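The Folding Service We Are Being Asked to Buy

Grotuva now offers its garment handling service to housing providers and home-care agencies. The service has two parts: people demonstrate household tasks with hand-held grippers, and the records of that work are used to train a folding robot, which is then leased to the customer. The lease is priced at 2,125 a month for each site. Our view is that the first part deserves more attention from buyers than it has received.

Most product demonstrations in this field use a square towel on a bare table. A quilted puffer jacket on a bed covered in patterned bedding is a much harder test, and a fairer one.

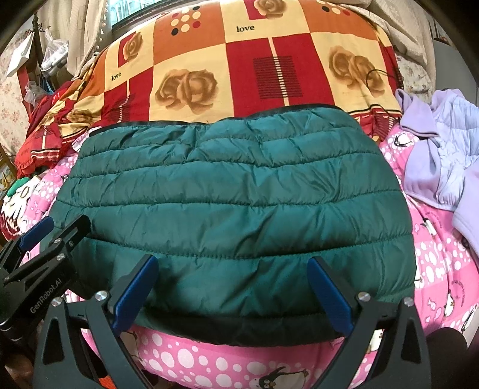
What the Buyer Receives

The contract lists 98 garment types and 8 hours of support each month. It says little about the places in which the demonstrations are made. We consider this a serious gap. A jacket has sleeves, pockets and a collar, and its padding bulges when pressed. A bed is soft, and other clothes are often left on it. A robot trained only on clear surfaces may not be ready for such a room.

Trekex, which sells a competing kit, publishes a list of its demonstration settings. Grotuva should do the same – and should do so before the next round of contracts in November.

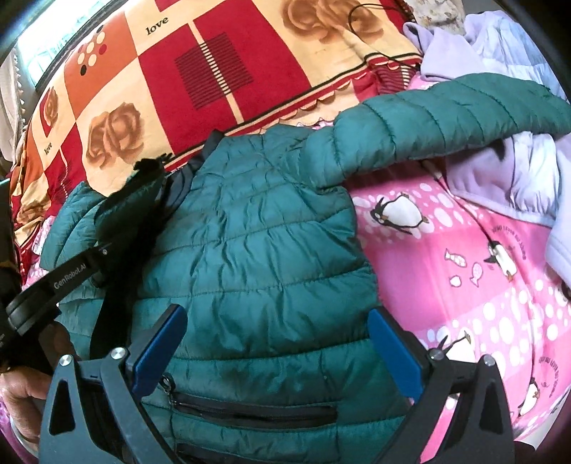

The Question of Price

A monthly lease is reasonable where laundry is handled in volume. It is harder to defend in a small residence. The residence at Havport has been quoted for 3 sites, and its managers would be right to ask for a trial in occupied bedrooms before signing. They should also ask that thick outerwear be included in that trial, as it is at present an optional item.

The grip itself merits study. Two padded fingers can hold a thick folded bundle from both sides, and the padding of the jacket swells between them.

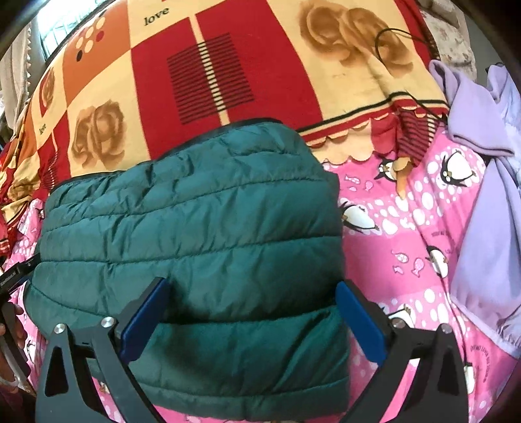 Haziq Hutapea takes a different view of the contract. He writes that buyers should worry less about where the demonstrations are made and more about who pays when a zipper is damaged, a matter the present terms leave to the customer. We agree that the clause should be rewritten, and we would ask Grotuva to publish the new wording together with its list of settings.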